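Faletgate hall floor to stay bare after residents' vote

The main hall at Faletgate community centre will keep its concrete floor, after residents voted against covering it with new boards.

The result was read out on Monday evening in the centre's café. Of the ballot papers returned, 1,026 were in favour of leaving the floor as it is. The centre had sent out 2,000 papers, one to each household in the area, and had asked for them back by the end of last month.

The hall was built as a bus depot and was turned over to public use after the buses moved to the Prirnus Road site. The floor was left alone at the time to save money. It has been patched in places over the years, and the question of what to do with it has come up at most annual meetings.

The plan put to the vote would have seen the whole floor boarded over, with the hall shut from December until the spring. The work would have been paid for partly from the centre's savings and partly through a rise in hire charges. Several of the regular groups wrote to the centre to say they could not afford the new rates. The badminton club and the tea dance both supported the boards, saying that concrete is hard on the knees and cold in winter.

Tzu-hsuan Cheung, who manages the building, said she had expected a closer result.

"People told us they wanted the hall open," she said. "The dance group are disappointed and I understand why. We are going to look at a roll-out floor for them that can be put away afterwards."

Two suppliers have been asked for prices for the roll-out floor. One of them, Drustomia, has already been to measure up. The other is due next week. Ms Cheung said the choice would depend on weight as much as cost, as the floor will have to be moved by whoever is on duty that evening.

The concrete will be cleaned and given two coats of clear sealer. The firm doing the work, Hsieh, will start at the stage end and move towards the doors, so that half of the hall can be used at any one time. The sealer needs a full day before anyone can walk on it. Groups that meet in the evenings will be told which end to use, and the children's lunch club will move to the side room for the first week.

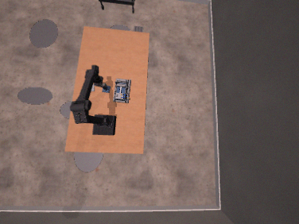

Clear sealer was picked over floor paint after a long discussion at the September meeting. Paint would have given one even colour but needs doing again every few years, and it shows scratches where chairs are dragged. A clear coat leaves the concrete looking much as it did before. Those who spoke in favour of it said they liked a mottled floor, with blotches of taupe, grey and brown, and that a plain wooden table in a light orange-tan looks well standing on it. Others at the meeting thought the same colours were drab and asked for brighter curtains to make up for it.

The curtains have not been agreed. Ms Cheung said any money left over from the sealing would go first to the side door, which sticks in wet weather, and then to the heating in the entrance.

The hire charges will stay as they are until next summer. Groups that have already booked for the weeks when the work is being done do not need to book again, but should check the notice by the kitchen hatch for the end of the hall they have been given. Anyone who wants to see the two roll-out floors before one is chosen can leave their name at the café, and samples will be laid out there once the second supplier has sent its prices.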